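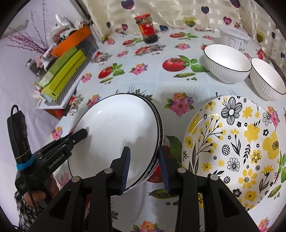

Krešimir Dumitrescu wrote in July that the old planner treated a stack of plates as one solid block, and asked whether the new release could be told how many items the fingers should close on. It can. The setting is called grasp depth and is described under Planning.

Home Software Hardware Downloads Support

Search products
Enter keyword or part number

Firska Grasp Planner

Firska is a planning and control package for two-finger grippers handling tableware and other thin, rigid goods. It takes depth images and finger position as input and returns a ranked list of grasps with approach paths.

Perception
Rims are fitted as curves, so a plate leaning at an angle is handled in the same way as one lying flat. Glossy surfaces often leave holes in the depth image. Firska fills these from the fitted rim and marks the filled area as low confidence.

Planning
Grasp depth may be set to a single item, a fixed thickness in millimetres, or the whole stack. Up to 6 candidate grasps are returned per request. Typical planning time is roughly 40 ms on the Vurketti controller.

Control
The force loop runs at 50 Hz. Closing stops at the force limit or the position limit, whichever is reached first. Both limits can be changed while a program is running.

Tooling
Demonstrations recorded with hand-held grippers can be imported, including sessions with 2 grippers in use. Each gripper is stored as a separate track on a shared clock. Tracks may be trimmed and replayed in the viewer before export.

Licensing is per controller. The viewer needs no licence.

Related items
Vurketti controller
Thoroddsen calibration board
Jilar track viewer
Firska release notes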